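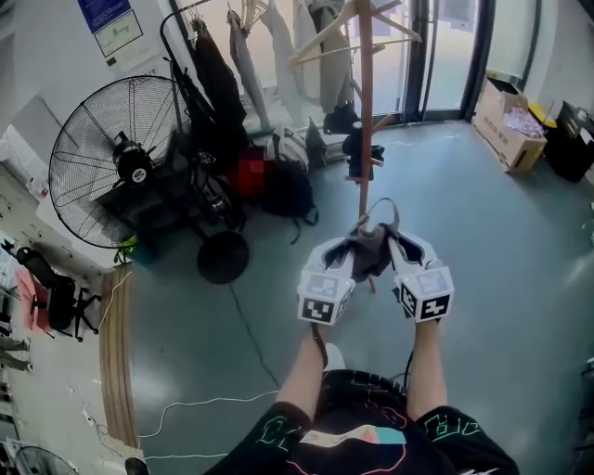
4.2 Checkpoint spacing and retries

We logged 1529 attempts at the final stage of Kutlow, a side-scrolling platformer built for this study. Each attempt ended in a death, a clear, or a manual quit. Players were assigned to a sparse layout with 2 checkpoints or a dense layout with 19. Enemy placement, jump height and stage length were the same in both.
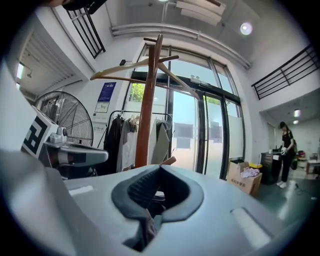 Does closer checkpoint spacing reduce quitting? In our logs, quits were less common in the dense layout, and most of the difference came from the first vertical section.

Deaths per clear did not follow the same pattern. Players in the dense layout took more risks with the wall jump and died more often between checkpoints, but lost less progress each time. Bayram and Polat report a similar effect for Umier, where lives were limited.
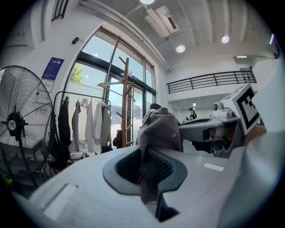 The limit on lives makes a direct comparison difficult. Kutlow has no game-over state, so a retry costs only the distance walked back. We therefore treat distance lost, measured in tiles, as the main predictor in Section 4.3. Figure 4 plots it against the quit rate for each layout.

Figure 4. Quit rate by distance lost, sparse and dense layouts.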